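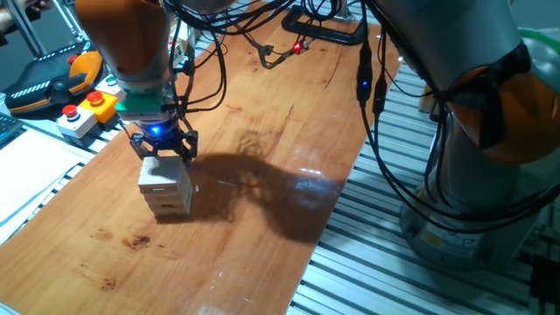

Pile de blocs en bois clair, couches alternées, sur plateau verni.

Rechercher sur le site OK

Empiler des blocs : montage de base

1. Dépoussiérer le plateau. Poser la première couche à plat, chants alignés.
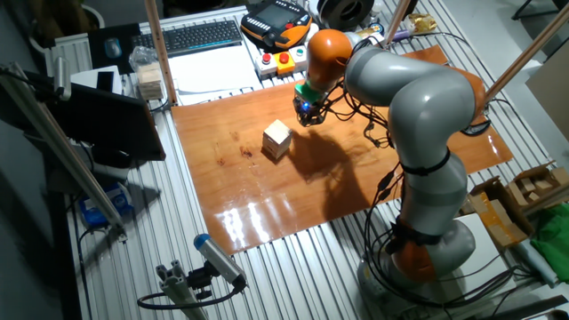 Tourner chaque couche d'un quart de tour par rapport à la précédente. Jeu toléré : 2 mm.

2. Contrôler l'aplomb à l'équerre toutes les 6 couches.

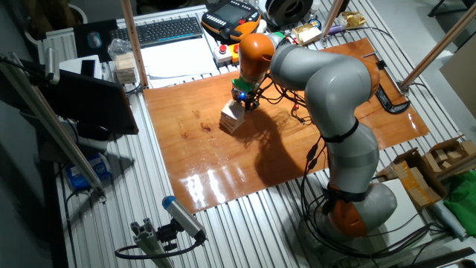 Faut-il coller les blocs ?
Le montage se fait à sec.

3. Saisir la pile par le haut, sans torsion. 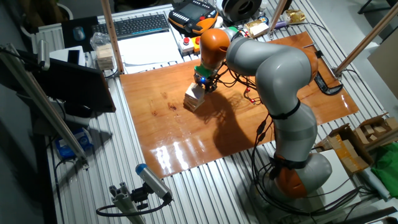

4. Ranger les blocs à plat.

Commentaires
uibo12 : Et sur un plateau ciré ?
M. : Ça glisse, poncer un peu.

© Heltadano | Contact | Haut de page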